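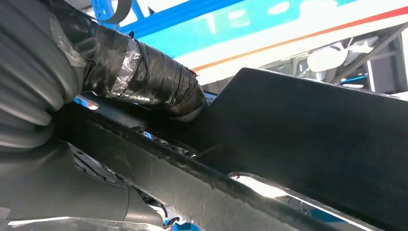
How does a story turn into a book?

I get asked this more than anything else when I visit schools, even more than "How old are you?" (old) and "Do you know anyone famous?" (no). So I'm going to tell you the whole thing from start to finish, using my own book, because it's the one I know best.

The book is called The Salt Road to Trarkia. It's about a girl who has to walk across a country where the rivers run uphill. It took 18 months to get from the first sentence to the bookstore in Proterham, where I live, and there was an awful lot of waiting around in the middle. You'll see.

The messy part

The very first version of a story is called a draft. Some people say "rough draft," and rough is the right word! Mine had a horse that changed color between chapters. It had a king whose name I forgot, so I called him KING NAME in capital letters and kept going. There was a whole page where two people ate soup and said nothing interesting.

That's fine. A draft is only there so you have something to fix. If you stop and try to make the first page perfect, you may never find out what happens on the second one, and I really wanted to find out what happened.

I write my drafts in pencil in big notebooks and then type them up later. Lots of writers type from the start. One writer I know talks out loud into her phone while she walks her dog, and then she has to take out all the parts where she's telling him to drop it.

Doing it over (and over)

When the draft is finished, I put it in a drawer for a few weeks and leave it alone. Then I take it out and read it as if somebody else wrote it. This is when I notice the horse.

Changing a story to make it better is called revising. Here's what I look for when I revise:

Parts where I got bored. If I'm bored, you will be too.
Parts that don't match, like the horse.
Things a character knows that she couldn't know yet.
Words I use too much. I use "suddenly" all the time. Everything in my drafts happens suddenly, even breakfast.

I wrote five drafts of Trarkia. In the third one I threw out the first chapter completely, and I was grumpy for two days. It was a nice chapter with a thunderstorm in it. But the story didn't get going until chapter two, so chapter two got to be chapter one.

Sending it off

Next I needed a publisher. A publisher is a company that pays to have a book made and then sells it to stores and libraries. Mine is a small one called Brirau Books. Before they said yes, other publishers said no. That's called a rejection, and it stings a bit, like when you've saved someone a seat and they sit somewhere else. Most writers have a pile of them. I kept mine in a shoebox and then the shoebox got used for shoes.

Brirau said yes in February. I danced around the kitchen and stepped on a fork.

After the yes comes a contract, a paper that says who does what and who gets paid how much. I won't go on about it. It was long and I had to sign it in green boxes.

The editor

Now we come to my favorite person in this whole story, my editor, Abelardo Durán. Kids sometimes think an editor is the person who fixes your spelling. There is a person who does that, and I'll get to her in a minute. Abelardo's job is bigger. He reads the story and asks questions about it.

He sent me a letter that was 10 pages long, and it was nearly all questions. If the rivers run uphill, where do they end? What does the girl eat? Why doesn't she just go home? That last one kept me awake. I didn't know why she didn't go home! I'd never thought about it. I had to make up a proper reason, and it ended up being the saddest and best part of the book.

Writers don't have to do everything an editor says. Abelardo wanted me to take out the talking goat. I said no. We sent emails about the goat for a week. The goat is still in there — but he talks a lot less than he used to, and he's funnier for it, so I suppose we both won.

The comma person

Once Abelardo and I were happy, the story went to a copy editor. She checks every sentence for spelling, commas, missing words, and facts. She also makes a list of every name and how it's spelled, so that nobody turns into a different person halfway through.

She found out that my girl had put on her hat in chapter six when she'd already lost it in chapter four. I'd read that story so many times and I'd never seen it. Your brain gets lazy with your own writing and just sees what it expects. (Try reading your homework out loud, slowly. You'll catch things. I do this with everything now, even birthday cards.)

Making it look like a book

At this point the story was still just typing. A designer picked the lettering, which is called a font, and decided how wide the edges of the page should be and how the chapter titles should look. She put a tiny wavy line at the start of each chapter, for the rivers. I loved that.

A different person, an illustrator, did the cover. I didn't get to pick the cover! People are always surprised about that. I got to see the sketches and say what I thought. In the first sketch the girl had very fancy boots, and I mentioned that she'd been walking for weeks, and in the next sketch the boots were a disaster. Perfect.

Then I got the proofs. Proofs are the pages laid out just the way they'll look in the finished book, and it's your last chance to fix mistakes. I found one "suddenly" I'd missed and crossed it out with great joy.

Printing

The printing was done by a company called Nakajima. Books aren't printed one page at a time, the way your printer at home does it. A big sheet of paper gets lots of pages printed on it, on both sides, and some of them are upside down. Then the sheet is folded again and again until the pages land in the right order. You can try this with one piece of paper. Fold it in half, then fold it in half the other way, and write page numbers on the corners without cutting it. Now unfold it and look where the numbers went. Weird, right?

The folded bundles are called signatures. They get stacked up, joined together along one side, and trimmed so the edges are smooth. The cover goes on. Now you have a book.

The first printing of Trarkia was 1422 copies. I asked why it wasn't a nice even number and was told it had to do with how much paper there was. I still think of it as my lucky number.

The day it comes out

The day a book goes on sale is called its publication date. Mine was 2022-11-01. I walked to the bookstore before it opened and stood outside like somebody waiting for a bus. When they let me in, there it was on the shelf between a book about owls and a book about a haunted bakery.

I opened it right there and found a spelling mistake on the dedication page.

Words to know

Draft: one complete version of a story.
Revise: to change a story to make it better.
Rejection: when a publisher says no.
Proofs: the laid-out pages you check before printing.
Signature: a big printed sheet, folded up to make a bundle of pages.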